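I've had the Trorkura cable care kit for our two-legged robot since January, and it has earned its spot in the drawer. You get 200 reusable ties, a roll of soft sleeving, two little hex drivers and a tub of wrist bands, all for £159. Pricey for what looks like stationery, I know!

Our old routine was tape, and lots of it. Every service meant peeling sticky goo off the arm joints before I could get a driver near them. With the sleeving I undo a tie, check the run, bend the elbow through its full travel and do it up again (lovely). I leave slack at every joint and look for rubbing before each session. 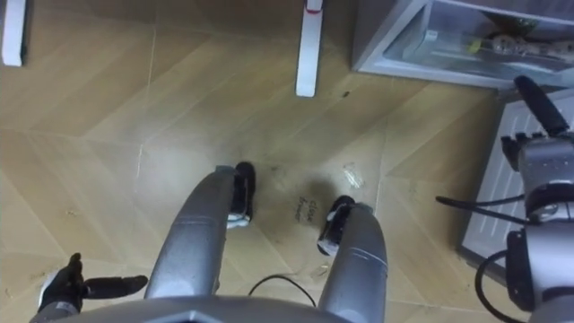
Does the sleeving slow down a gripper swap?
Only by a minute or so, as you slide it back past the wrist and leave the rest alone.

My one grumble is the hex drivers, which are soft and rounded off on me by spring. Despina Jitaru at Samel sent me a spare pair and those are going the same way. Buy the kit for the ties and sleeving, and use your own drivers. Four stars from me, 25th April.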